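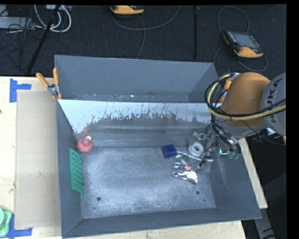 Gurano is a set of bin-picking examples for training grasp predictors, recorded on a real arm working in a real metal bin with a mix of household stuff. We started it because our own models were getting very good at simulated clutter and then falling apart the moment they met something shiny. A crinkled foil packet on a scratched metal floor, a few inches from a dark-blue block and a white ring, is exactly the kind of neighborhood we wanted more of, and we're really happy with how much of it ended up in here! If you work on grasping, suction-free picking, or learning from failed attempts, please take it and do something fun with it.

This file covers what you get, how it was gathered, how to load it, and the things we already know are wrong with it.

What's in the release

The first public release holds 1536 episodes. One episode is one attempt at one grasp, from the moment the planner picks a target to the moment the arm is back at its waiting pose. Failed attempts are kept, and so are the boring ones where the gripper closes on air. Please don't filter those out before you've tried training with them. Our early baselines got noticeably better once we stopped throwing misses away.

Each episode folder has:

color/ still pictures from the fixed overhead view, before, during and after the attempt
depth/ depth maps matched to the color pictures
arm.csv joint positions and commanded velocities
grip.csv finger opening and motor current
label.json outcome, target choice, and any notes from the operator

The outcome field takes one of four values: held, dropped, missed, or stopped. "Stopped" means a person or the safety limits ended the attempt early. We left these in because they're useful if you're training a model to know when to back off, but you'll want to skip them for plain success prediction.

How the examples were gathered

The arm is a KUKA with a metallic gripper, and the bin sits on a wooden table, held with orange spring clamps at the rim. The clamps matter more than you'd think. Before we used them, a firm push against a side wall could shift the bin a little, and every grasp after that was slightly off from what the calibration believed.

An operator (usually Kevin Henao or Kendra Gill) loads the bin from a shuffled list, gives it a stir by hand, and starts a run. The system then makes attempts until the bin is empty or it has failed 7 times in a row. After that the objects go back in and the next run begins. Targets are chosen by a mix of the current model and plain random sampling, and label.json tells you which one it was under "source". Random choices sound wasteful, but they gave us grasps the model would never have tried, including some lovely ones along the walls.

The object pool has 76 items. We went for variety in shape and surface: smooth blocks, rings, knobbly things, soft packets, things with thin handles. Leszek Grabowska did most of the picking and has strong opinions about foil. Objects did get worn and dented along the way, and we didn't swap them out for fresh ones. A packet near the end of the set may look quite different from the same packet near the start. The item ID stays the same.

The bin

One bin was used for the whole release. It's divided lengthwise, and all of the attempts take place in the larger section. The sloping divider panel catches reflections, especially from brightly colored objects pushed up against it, and segmentation models love to mark those reflections as a second object. We think of that as a feature of the data. The hole positions in the bin floor are listed in bin.json so you can mask them out if your depth filter trips on them.

The floor and walls are scratched. Some scratches were there at the beginning and some are ours.

Loading

The small reader in tools/ has no dependencies beyond numpy and pillow:

from gurano import Episodes
eps = Episodes("path/to/data", split="train")
for e in eps: print(e.id, e.outcome)

Pass keep_stopped=False to leave out the stopped attempts. Depth is in millimeters, and zero means no reading. Don't treat zero as "very close" (Ulises Correa lost a good part of an afternoon to this, and we added a warning to the reader afterward).

Splits

There are 1000 episodes in train, and the rest are shared between validation and test. We split by run, so two attempts on the same pile never land on different sides. A few items appear only in test. They're marked "unseen" in items.json, and we'd love for people to report numbers on them separately.

Known problems

Depth over foil is patchy. You'll see holes in the map wherever the surface throws light straight back. We did no filling.

The gripper hides part of the bin in the "during" pictures, mostly on the side the arm reaches in from. If you only need a clear look at the pile, use "before".

Motor current in grip.csv drifts a little as the gripper warms up. Compare within a run if you can.

"Dropped" and "missed" were told apart by finger opening, then checked by a person. Very thin objects are the weak spot. If you find a wrong label, send us the episode ID and we'll fix it in the next version.

Lighting is ordinary room lighting, and we didn't control for time of day. It's fine for our purposes, but don't use this set to make claims about lighting.

What it's good for, and what it isn't

Grasp success prediction, target selection, and detecting trouble early all work well. We've also had fun using the before and after pictures to learn how a pile shifts when one thing comes out of it. With a single bin and a single gripper, though, it won't tell you much about transfer to other hardware. For that you'd want to pair it with something else. Our sister set, Cudari, uses a shallow tray and a different set of objects, and the file layout is the same on purpose.

Contributing

Fixes to the reader are very welcome, and so are new baselines. Put results in baselines/ with the config you used and the seed. Wiremu Cosgrove looks after that folder and will help you get the scoring script running if it gives you grief.

Version notes

1.0, 19 March 2018. First public release.
Next up: corrected labels for thin objects, and a set of longer runs that we plan to add in April.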